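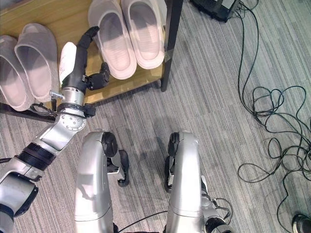

L'étagère du bas : deux paires roses, une à chaque bout

Forum Aménagement et rangement > Entrées et couloirs
Sujet : Claquettes pour les invités, combien d'étages et dans quel sens ?

mirabelle_sud
Messages : 395
Posté le 26/03/2021

Bonjour à tous,

Je refais le coin chaussures et j'aimerais des avis. J'ai une étagère à montants noirs percés, modèle Stedum, avec des planches en bois clair. Les claquettes restent en permanence dessus, les gens se déchaussent en arrivant et prennent une paire. Nos chaussures à nous vont dans un placard, elles ne sont pas concernées.

J'ai des claquettes en plastique rose pâle pour les invités et une paire crème pour les toilettes. Pour l'instant les roses sont tout en bas, posées à plat, bouts vers l'avant. Les crème n'ont pas encore de place définitive.

Mes questions :
1. Est-ce que vous laissez un espace au milieu de la planche ou est-ce que vous serrez tout du même côté ?
2. Bouts vers l'avant ou talons vers l'avant ?
3. La paire des toilettes, sur l'étagère avec les autres ou dans les toilettes ?

La planche fait environ 60 cm de long. Sur la moquette l'étagère ne bouge pas, j'ai vérifié en m'appuyant dessus.

Merci d'avance.

Clodness
Messages : 1 120

Bonjour,

Pour la 2, talons vers l'avant. Tu attrapes la claquette par le talon, tu la poses au sol, elle est dans le bon sens pour y glisser le pied. Avec les bouts vers l'avant il faut la retourner à chaque fois, ou se retourner soi-même.

Pour la 1, serre tout à gauche. Tu gardes la place libre pour une troisième paire.

Pour la 3 je n'ai pas d'avis, chez nous il n'y a qu'une sorte de chaussons.

tournevis_plat
Messages : 87

Pas d'accord avec Clodness sur le sens. Des claquettes ouvertes, on les prend par la bride, avec deux doigts dedans, et là c'est plus simple quand l'ouverture de la bride est tournée vers le mur et le bout vers soi. On les repose par terre en pivotant le poignet. J'ai essayé les deux chez moi pendant tout un hiver.

Sur l'espace au milieu : garde-le. Une paire à chaque bout, deux personnes peuvent se servir en même temps.

Question de mon côté : les planches sont vissées ? Sur la mienne il y a une vis apparente vers chaque extrémité et elles se desserrent. Je repasse un coup de tournevis deux fois par an.

mirabelle_sud

Oui, il y a des vis apparentes sur la planche du haut. Rien ne s'est desserré depuis décembre, date du montage. J'ai serré à la main, sans visseuse, la notice le demandait.

Pour le sens je vais rester sur les bouts vers l'avant. Ma mère et ma sœur font comme ça aussi, on a l'habitude.

Pour la 3 j'hésite vraiment. La pièce est petite, et si je laisse la paire crème par terre à côté de la cuvette, elle gêne pour passer la serpillière. La cuvette est à peu près du même crème que les claquettes, donc côté couleurs ça irait.
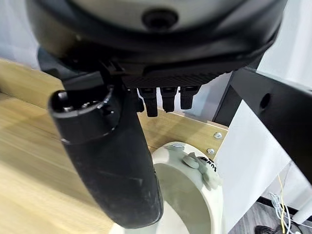 La cuvette, vue d'en haut

petit_gravier
Messages : 431

Bonjour,

La paire des toilettes reste dans les toilettes. C'est tout l'intérêt d'avoir une paire à part. Si tu la ranges sur la même étagère que les autres, les semelles passent sur le sol du couloir et autant n'avoir qu'une seule sorte de claquettes.

Chez moi elles sont juste derrière la porte, bouts vers la cuvette, on entre dedans en ouvrant. On ressort à reculons, elles restent dans le bon sens pour la personne suivante. Les invités comprennent assez vite. Pour ceux qui oublient, je vais les chercher au salon et je les remets.

Zollance
Messages : 2 304

Je nuance un peu. Tout dépend de la porte. Si elle s'ouvre vers l'intérieur, elle emporte les claquettes à chaque fois et on les retrouve coincées dessous. C'était le cas dans notre ancien appartement de la résidence Escobar. Il y avait 21 cm entre le bas de la cuvette et le battant ouvert, on ne pouvait rien laisser par terre. On avait fini par mettre la paire sur l'étagère du couloir, à un étage réservé, et ça se passait bien.

Ce qui compte, c'est de ne pas mélanger sur la même planche. Une couleur par étage et tout le monde s'y retrouve.

Et on lave les semelles. Eau tiède, savon noir, vieille brosse à dents pour les rainures, puis on laisse sécher debout.

petit_gravier

« Tout le monde s'y retrouve », j'ai un doute. Un invité qui arrive voit plusieurs étages de claquettes et prend celles à hauteur de main. Si ce sont celles des toilettes, il passe la soirée avec.

Zollance

Alors on met les roses à hauteur de main et la paire des toilettes en bas. Ou une étiquette sur la planche.

Clodness

L'étiquette, non. Une étiquette « WC » dans l'entrée, je trouve ça moche.

mirabelle_sud

Merci pour les réponses. La porte des toilettes s'ouvre vers l'intérieur, comme chez Zollance. Donc je pars sur l'étagère, avec un étage à part.

Autre point que je n'avais pas mis dans le premier message : le sol. Devant les toilettes j'ai un sol gris clair et tout se voit dessus, les traces de semelles, les cheveux, la poussière. Est-ce que certains d'entre vous ont des claquettes qui marquent ? Les roses ont un bord épais et arrondi, je n'ai rien remarqué avec celles-là, mais une amie m'a dit que le plastique clair finit par laisser des traces.

tournevis_plat

Ce sont surtout les semelles noires qui marquent. Les claires, jamais vu. Par contre le plastique jaunit s'il est près d'une fenêtre. Pour les traces sur sol gris clair, une gomme blanche ordinaire, sans produit. Si la trace est ancienne, un peu de bicarbonate sur un chiffon humide, on frotte doucement et on rince.

brume_et_cie
Messages : 20

Bonjour, je suis nouvelle ici. J'ai le même genre de sol et je passe un balai microfibre le soir, ça prend deux minutes. Ce qui a le plus changé les choses, c'est de secouer les claquettes avant de les ranger. Je les tape l'une contre l'autre au-dessus de la poubelle.

Je voulais aussi demander si quelqu'un range les siennes appuyées contre le montant au lieu de les poser à plat. J'ai vu ça dans un magasin et ça m'a paru pratique pour que l'air passe dessous.

mirabelle_sud

Merci, je vais essayer la gomme. Côté étagère, c'est de la moquette en dalles, à fines rayures grises.

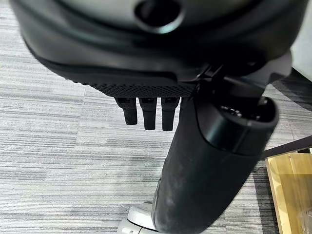
Re : Claquettes posées à plat ou appuyées contre le montant ?

Zollance

Pour brume_et_cie : oui, je le fais après lavage. Semelle vers l'extérieur, la bride vers le milieu de la planche, le bout ou le talon en appui selon la forme. Il faut que le dessous soit assez épais pour tenir, les modèles fins glissent et tombent à plat. Sur une planche en bois nu c'est mieux pour le bois aussi, l'eau ne reste pas sous la semelle.

En temps normal je remets à plat.

Clodness

Je ne vois pas l'intérêt au quotidien. Une claquette appuyée prend moins de place au sol de la planche mais elle bloque toute la hauteur. Et au premier coup de hanche dans l'étagère, elle tombe.

petit_gravier

Là je suis d'accord avec Clodness. En plus si tu en mets une à chaque bout, la paire est séparée, et il faut deux gestes pour la prendre.

brume_et_cie

Deux gestes, ça va encore. Et pour la question de l'invité qui se trompe d'étage, une paire posée autrement que les autres, on la remarque. On se dit qu'elle n'est pas à prendre comme ça.

petit_gravier

Ça, d'accord. C'est une sorte d'étiquette sans étiquette.

tournevis_plat

Pense à la hauteur entre les planches. Avec des montants percés tu peux remonter celle du milieu d'un ou deux trous. Dévisse d'un seul côté à la fois et fais tenir l'autre par quelqu'un, sinon la planche part en biais et abîme le bord.

mirabelle_sud

J'ai repris vos remarques et j'ai refait l'étagère ce matin. Les roses n'ont pas bougé, deux paires en bas, bouts vers l'avant, avec l'espace au milieu comme le conseillait tournevis_plat. Les crème sont à l'étage du milieu, une contre chaque montant, semelle vers l'extérieur. Rien sur la planche du haut pour le moment.

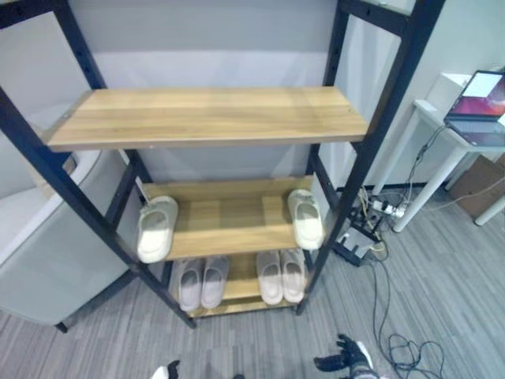
Crème au milieu, roses en bas, planche du haut libre

Clodness

C'est net. Je n'aurais pas séparé les crème, je l'ai déjà dit. Le haut, tu vas y mettre quoi ? Chez moi une planche vide se remplit de courrier en trois jours.

mirabelle_sud

Je pensais à un vide-poche pour les clés, ou rien. Il y a un fauteuil gris clair juste à gauche, les gens s'assoient là et posent déjà leur sac dessus, donc la planche servirait peut-être à ça.

Zollance

Laisse-la libre pour les sacs, c'est bien qu'il y ait une surface à côté du fauteuil. Pour l'ordre des étages j'aurais fait l'inverse, roses au milieu et crème en bas, mais si tes invités sont des habitués, peu importe.

petit_gravier

Je maintiens que la place de la paire crème est dans les toilettes. Tu peux aussi fixer une petite barre au dos de la porte et les y accrocher par la bride. Elles ne touchent plus le sol et le battant ne les accroche pas.

mirabelle_sud

Une barre au dos de la porte, je n'y avais pas pensé. Il faudrait une barre collée, je suis locataire. Quelqu'un a une référence qui tient sur une porte peinte ?

tournevis_plat

Sur de la peinture satinée les adhésifs tiennent si tu dégraisses à l'alcool avant et que tu attends une journée avant d'accrocher quoi que ce soit. Sur du mat, j'ai eu un morceau de peinture parti avec. Regarde d'abord ce que tu as comme peinture et reviens nous dire.

brume_et_cie

Je suis le sujet pour la barre, j'ai une porte mate.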